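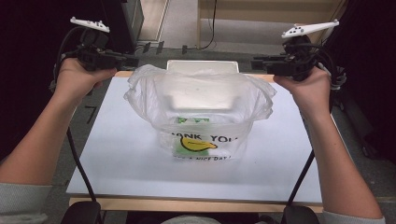

Trying the Clellia hand-held gripper kit this week. Two grippers, rented from Drerkgate by the day.

Bagging snacks is slower than by hand – no surprise. 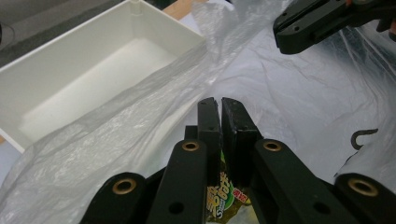 Clellia jaws on a snack pack

Rental covers up to 16 days. Long enough for us.

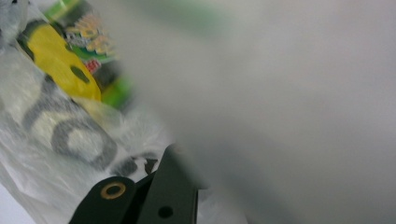 Hanulwood Automation Team

Thin plastic is the hard test. 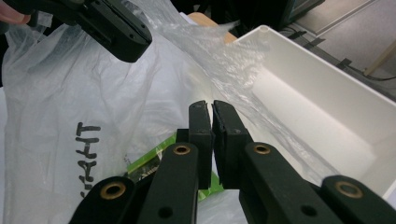
Clellia's finger pads are sold separately. The left one here is a bit scuffed, so I'd budget for spares.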